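# ¿Convalidar créditos al cambiar de universidad en segundo? Duda con plazos

Hola a todos, a ver si alguien ha pasado por esto porque en secretaría no me cogen el teléfono.

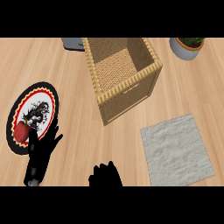
## Mi caso

Estoy en segundo de Diseño de Producto en la Universidad de Cusville y quiero pasarme a Sterside en septiembre. Mismo grado, casi el mismo nombre. Tengo aprobado todo primero y la mitad de segundo, me queda colgada Estadística (por segunda vez, sí).

Lo que no entiendo:

- Si me reconocen Taller de Materiales, que en Cusville es anual y en Sterside son dos cuatrimestrales
- Si hay que pagar la solicitud aunque luego digan que no. He leído 80 euros en un sitio y nada en otro
- Si la beca Didetti se pierde al trasladar el expediente. Son 700 euros y los necesito para el piso

La web pone plazo hasta mayo pero el pdf dice abril. Grácias de antemano.

**Imke Rieger**

---

**Tudor Onu**

Yo hice ese mismo traslado, pero desde Ingeniería. Te cuento rápido que entro a clase.

Vale el pdf. La web la actualizan cuando quieren. Pide ya en Cusville la certificación académica y las guías docentes **selladas** — las bajadas de internet no me las aceptaron y perdí 3 semanas con eso.

Los 80 son por el estudio del expediente, se pagan siempre y no los devuelven. Luego va aparte un porcentaje por cada crédito reconocido, eso ya te sale en la matrícula.

Lo del taller anual: a mí una asignatura así me la partieron en dos con la misma nota. Lo decide el coordinador del grado, mándale un correo antes de presentar nada. En mi año era la profesora Au (Lai-ching Au), contestaba bien, normalmente por la tarde. No sé si sigue.

Estadística la arrastras como no cursada. Empiezas de cero con las convocatorias, o asi me lo hicieron a mí.

---

**Ka-ming Pan**

Te la van a reconocer seguro, a una compañera mía le pasaron todo.

---

**Pao-chu Yen**

Solo por la beca, que es lo que conozco. La Didetti va ligada al centro, no al alumno. Si te vas antes de que acabe el curso te reclaman la parte proporcional, si trasladas ya en verano te quedas lo cobrado pero no renueva. En Sterside tienes que pedir otra desde cero, mira la ayuda Mak. El formulario está en el edificio de alumnos, despacho 239, abren a las 9:30 y a media mañana ya hay cola.

Ojo que para la Mak cuentan los créditos *matriculados*, así que no cojas pocos el primer año por ir tranquila. Y guarda el justificante de empadronamiento, lo piden dos veces.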